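Do alphabet blocks really help a two-year-old learn letters?

Posted in Parenting & Early Years

My sister-in-law swears by the Pomura letter program. You buy the set, do 15 minutes every morning, and supposedly the child knows the alphabet by fall. My son is 25 months old and mostly wants to throw things. The set costs more than I'd like to spend and the website is all smiling parents and no details. Has anyone in Kiltdale or nearby tried it? Is it any better than a bag of secondhand blocks?

Isla Rankin

Octavio Fuentealba
We did it from April until we got bored, so take this for what it's worth. My daughter learned five letters, and four of them are in her name, which was already painted on her bedroom door. I don't give the program much credit for that. The booklet says to "follow the sequence faithfully" and then the sequence skips around for no reason I could find. When I wrote to ask, I got a coupon. 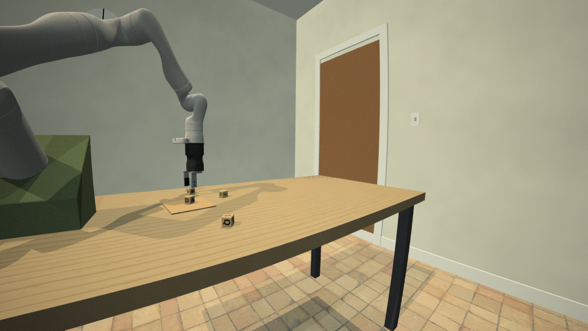

I'd be careful with any claim that a toy teaches reading. Two-year-olds learn mostly from being talked to, and a letter is just one more shape to them until somebody makes a fuss over it. A small stack of lettered cubes on a wooden table, like the one in the picture, is plenty to start with. Say the letter when he picks one up, say a word that begins with it, then let him do what he wants. If he throws it, fine – he's two. Check the secondhand shop on Drummond Street before you order anything, and look the blocks over for chipped paint and splinters.

domlow_dad
worked great for us, ours knew all of them in no time. buy the big set

marigold317
I'd want to know what "knew" means there. Mine could sing the whole alphabet at two and couldn't point to a B to save her life. Singing it and recognizing it are different things, and the ads seem happy to mix them up. The library will lend you alphabet books for free. Try that for a month or so, and if he's still more interested in throwing, put the whole business away until he's three.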